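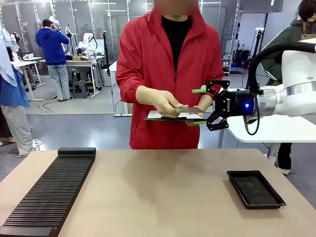 *Gray card and clipboard at the long table.*

## Cards and clipboards at Kekmont

### Do I need a card if I'm only here for the morning?

Yes. Everyone who works in the room carries one, including people from the Drarkevport office. Day cards and long-term cards look the same.

### Where do I get it?

At the long table, starting at 8:30 a.m. Lesia Semeniuk hands them out until noon and Rosario Amato takes the afternoon. Have your name and the name of your host ready.

### What goes on the sheet?

Your name, your card number, the time you came in, and who you're visiting. Print, please. Leave the last column blank until you go. If you make a mistake, cross it out with one line and write next to it.

### Can I take the clipboard with me?

Only as far as the end of the table. There are 11 clipboards for the whole floor and they tend to end up in the meeting rooms. If you find one, bring it back with the paper still on it.

### How should I hand the card back?

Hold it flat by one edge and let go once the other side has it. Please don't slide cards across the table or leave them under a coffee cup. Cards left lying around get logged as missing.

### I lost my card. Now what?

Tell Lesia or Rosario the same day. Your first replacement is free. After two replacements, Guido Ferraro has to sign off on the next one, and that can take until the following afternoon.
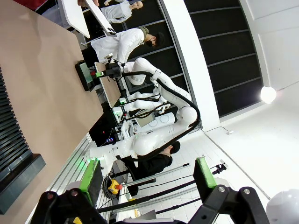 ### Can I put my things on the tables?

Laptops and notebooks are fine if you're working there. Bags and coats go on the hooks in the hallway. Wipe up drinks right away, and use a board under anything that might scratch.

### Can I move the tables?

Ask Cinzia Carbone first. Most days the answer is yes for small ones and no for the long one.

### What happens to the sheets?

They go in the Bortolotti binder in room 119 at the end of the day. We keep them for two months and then shred them. If you need a copy of your hours, ask before then.

### Will we switch to a sign-in app?

We tried Darkel in July and went back to paper. Svyatoslav Zakharchenko is collecting comments if you have an opinion either way.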